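ケーブルの話だけ聞いてきた

12/13/21 取材メモから起こし。急ぎなので読みにくいところはあとで直します。

Setaの2階。貸出備品の係をしている人に、ケーブルの片づけの話を聞いた。名前は出さない約束。機材の貸し出しではなくて、そこに付いていく線のほう。充電用、データ用、短いの、長いの。借りた人が返してくると、だいたい箱の中でひとかたまりになっている。

「3月に棚卸しをしたら148本ありました。台帳より多い。増えるんですよ、ケーブルは。誰かが自分のを混ぜて返してくるので」

多かった分は捨てたのか聞くと、捨てていないそう。持ち主が出てくるかもしれないので、Yagiと呼んでいる引き出しに入れてある。なぜYagiなのかは本人も知らない。前の係のときからそう書いてあった、と。引き出しは二段目。開けるときちょっと引っかかる。

片づけの順番。まず机に一本ずつ出す。束のまま引っぱらない。端を見つけて、そこから逆にくぐらせていく。ほどけたら端子を見る。曲がり、ほこり、根元の割れ。それから巻く。

「根元がいちばん傷むので、そこだけは見ます。あとは、まあ、ざっとです。忙しいと本当にざっと」

巻き方はゆるい輪。直径は手のひらくらい。きつく八の字にする人もいるが、ここでは禁止ではないけどすすめていない、とのこと。結束は面ファスナーの細いバンド。以前は輪ゴムだった。夏に溶けたみたいになって黒い線にべったり付き、拭いても取れず、それでやめた。バンドはFukicoのを50本まとめて買ったのに、もう半分くらいしか見当たらない。これも貸し出し先から返ってこない。

「バンドだけ返ってこないのが、いちばん困ります。線は返ってくるんです。裸で」

黒い線ばかりなのも困りもの。Type-C同士だと見た目で区別がつかない。充電しかできないのと、データも通るのが並んでいると係でも迷う。なので端子の近くに白いシールを貼る。番号は4桁。いちばん新しいのが3243番。3243本あるわけではない。頭の32が棚の場所で、残りが通し番号、だったと思う(メモの字がつぶれていてて読めず。確認します)。

シールは一度貼りかえている。最初の紙のはすぐ角がめくれて、手にくっついて、知らないうちに別の線に移っていたことがあったらしい。今のはEstdenの布っぽいもの。はがれにくいかわりに、はがすときは爪が要る。

一回の片づけにかかるのは10分ほど。箱の状態がひどければもっと。音楽は流さない。急いで引っぱってしまうから、だそうです。これは少しわかる。

置き場所の話も。棚は浅い箱を並べただけで、ふたなし。ふたをすると中に何でも押しこまれる。長い線は下、短い線は上。端子は手前に向けて置く。奥に向けると、取り出すとき隣の輪に引っかかって、二本三本いっしょに出てくる。あれはいやですね、と言ったら、かなり強くうなずかれた。

「端が見えてれば、だいたいなんとかなります。見えないと、探すところからなので」

家でもそうしているのか最後に聞いた。していない。テレビの裏はひどい、見せられない、と笑っていた。うちも同じ。
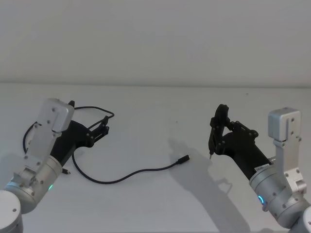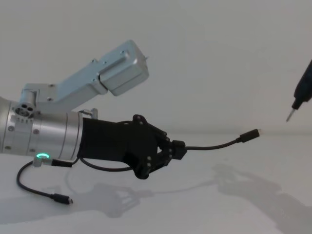
公開前に原稿を読んでもらった人からは、シールは端子の近くより10センチくらい離したほうがいい、との意見。差し込み口が狭い機器だとシールの厚みが当たって奥まで入らないことがあるし、抜き差しのたびに指がふれて番号が先に薄くなる、うちでは両端に同じ番号を貼っていて、片方が消えてももう片方で読める、巻いたときに二枚がそろうので返却の確認もはやい、とのことだった。係の人に伝えたら、両端はやってみたい、ただシールの残りを見てから、という返事。バンドの追加注文もまだだそうです。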